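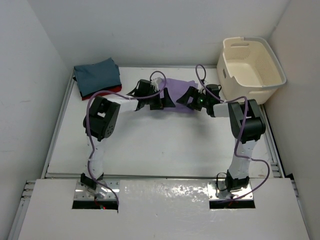 Tekamach Folk Dance Group – Planning Meeting Minutes

July 28, 2023

Present: Brayan Benavides (chair), Lucero Flores, Yaneth Zapata, Atif Mughal
Joined by phone for items 1 to 3: Nelly Rivadeneyra
Minutes: Lucero Flores

Brayan opened the meeting at 6:42 p.m. The last set of minutes was accepted with one fix: the slow waltz at the spring dance was led by Yaneth, and the beginners' circle by Atif. We had them the other way around.

1. Summer dance

What a night! We sold 80 tickets and the floor was full from the first tune to the last. Nelly had danced in the hall many times over the years and said she had never heard the floor sound like that. Several people came for the first time and four of them have already asked about the Tuesday-style beginner sets (we really do need a better name for those, see item 4).

The band was happy and would come back. They would like the stage moved closer to the side door next time so they don't have to carry the bass through the dancers. Brayan will draw up a floor plan.

Things to fix: the water ran out before the break, and the calling was hard to hear at the back. Yaneth thinks the speakers were too low and pointed at people's knees. Atif has taller stands at home and will lend them to us.

2. Winter weekend at Nadus

Nelly has been talking to the people at Nadus Lodge and they can hold the big room for us for a weekend in February. The room takes 100 people with chairs around the walls, fewer if we want long lines, and we do want long lines. There is a sprung floor! Yaneth asked for that to be written down.

Sleeping space is bunk rooms, plus a few doubles that Nelly would like to keep for older dancers and anyone with bad knees. The kitchen is ours to use if we leave it clean. Atif offered to plan the Saturday supper and is already thinking about lentils and a very large tray of rice.

There was a long talk about the program. Lucero would like one whole morning on couple dances, taken slowly, with time to swap roles. Brayan would rather have shorter sessions and more of them, so people can drop in and out. We settled on one long session on Saturday morning and short ones after lunch. Sunday is left open for requests and for the songs.

Nelly will ask Nadus for the price in writing before we announce anything.

3. Music

Nelly has finished typing up the tune book. It has 42 tunes, with chords, and she has put the dance each one goes with at the top of the page. Everyone was delighted and there was clapping, which she could hear over the phone. Two tunes still have a second part that people play differently. She will print both versions and let the players sort it out.

Greline Print can do spiral binding so the books lie flat on a stand. Brayan will get a quote for a first batch. We agreed to sell them for 10 dollars and give one free to each player who has been coming to the open band nights.

Nelly left the call at this point.

4. Beginner evenings

Numbers are up and the mood is great. Atif said the best change was starting with walking to the music, no steps at all, for the first two tunes. People stop looking at their feet. He would like another dancer to stand in the middle with him, as the outside of the circle can't always see what he is doing. Yaneth said yes before he had finished asking.

Names suggested: First Steps, Come As You Are, Walk-In Circle. Walk-In Circle won, three to one. (Lucero still prefers First Steps.)

Shoes came up again. We don't want to turn anyone away for having the wrong pair, but outdoor soles are bringing in grit. Yaneth will put a mat and a bench by the door, and a box of thick socks for people to borrow. Socks to be washed by whoever led that evening.

5. Costumes

The skirts from the old trunk have been aired and most are fine. Three need new waistbands. Yaneth's aunt at Zapata Alterations has looked at them and can do the work before fall. The green vest has moths and will go – Brayan was sad about this and asked to keep the buttons.

Lucero suggested that people lend their own sashes for the harvest fair so the line looks brighter. Agreed, with a name tag sewn or pinned in each one.

6. Anything else

Atif has learned a new chain dance from his neighbor and taught it to us in the hallway after item 5. It has a lovely turn under the arm in the second half. We would all like it on the program for the winter weekend.

The hall key sticks. Pull the door toward you and then turn.

To do

Brayan: floor plan for the band, quote from Greline Print
Nelly: written price from Nadus, second versions of the two tunes
Atif: speaker stands, supper plan, write down the chain dance
Yaneth: mat, bench and sock box, skirts to Zapata Alterations
Lucero: sash notice, new beginner poster with the Walk-In Circle name

Meeting closed at 8:10 p.m. Next meeting at Yaneth's house, bring a chair if you can.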